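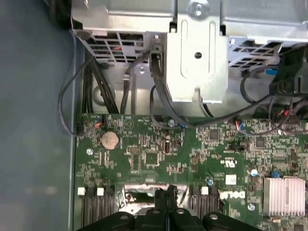
By the course tutor, Rokthorpe Evening Classes | Fri 17 August

Home Timetable Handouts Reading Contact
40 shares 11 comments

Why Things Get Thrown Away
Notes for session three: mending, replacing and the bit in between

Last time we got as far as the kettle, and I promised I'd start with it again as we ran out of evening. So, the kettle. Mine is a Callutano, bought new, and the lid catch snapped while the rest of it was in perfectly good order. The catch is moulded in one piece with the lid, the lid is pinned to the body, and the makers don't sell lids. I boiled water in a saucepan for a fortnight out of pure stubbornness and then bought another kettle. I suspect most of you have a story like it (bring it along, we'll use them!).

What I want you to take from the kettle is the idea of the weakest part. A thing lasts, in practice, for as long as its weakest part lasts, unless that part can be swapped. Old farm carts are lovely for this. The wheels wore out long before the body did, everyone knew they would, and so the wheels came off easily and the wheelwright kept spokes and felloes ready. Boots are the same – the sole goes first, so the sole is stitched to a welt and can be cut away and replaced. Glue the sole straight on and you've saved some minutes in the factory and lost years at the other end.

Please write down these three terms, as they'll turn up all through the course:

Wear part: a part the maker expects to fail first.
Joint: wherever two parts meet, and however they're held there. Screw, stitch, clip, glue, weld.
Break-even price: the point where mending costs the same as replacing.

Have a go at sorting things at home by joint. I did my own kitchen drawer over the weekend and got far too interested in it. The potato peeler is riveted, the tin opener has a nut on the back that I'd never noticed, and the good scissors have a screw you can tighten with a coin. The cheap scissors have a rivet, and they've gone floppy.

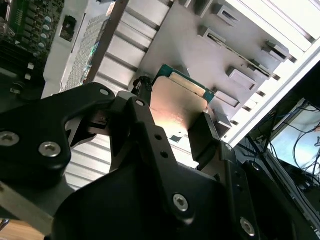 Now the money side, which a few of you asked about. Say a washing machine costs 500 pounds new and the mending firm quotes you half of that. Do you pay? Most people say no, and I used to think they were just being wasteful. But look at what they're buying. A new machine comes with a guarantee on all of it. A mended one comes with a guarantee on the pump, if you're lucky, and the drum bearings are as old as they were yesterday. People are pricing in the next fault as well as this one, and they're quite right to.

Then there's the labour. Someone has to come out to you, find the trouble, order the part and come back. None of that gets cheaper when goods do. If the price of toasters halves and the price of an hour's work doesn't, then mending toasters stops making sense for almost anyone who has to pay for that hour. It still makes sense if the hour is your own and you enjoy it, and I think that explains a good deal of what goes on in sheds.

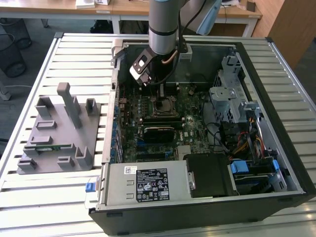
Standard parts are our next heading, and I'm rather fond of this one. A part is standard when makers who have never spoken to each other build it to the same measurements. Light bulbs, bicycle chains, tap washers, most batteries. The desktop computer is a good one to keep in your head as well: lay the tower on its side with the case open and there's the board, with its row of slots and a socket in the middle standing empty, its little lever beside it. Slots and sockets are places left for something to be put in, so the joint was thought about from the start. Compare that with my poor kettle lid. Standards have their limits, mind you. They change, and the socket that suits one generation of parts may not suit the next, so you can own a sound board and struggle to find anything that fits it.

The reading for this part is the Panicker handbook, the chapter on threads and fittings. It's dry in places – skip the tables if you like – but the story of how the railway workshops each kept their own screw sizes is well worth your time. The Sukum booklet on shoe repair is shorter and has better drawings. Both are on the Reading page.

For next session, pick one thing you own that's broken or nearly so. Note the wear part, the joints you'd have to undo to reach it, and what you'd be willing to pay. Half a page is plenty. Rough sketches are very welcome, and please don't undo anything that plugs into the wall.

We move on to packaging after that, and the clothing sessions start in October.

Previous handout Next handout Back to top
2158 views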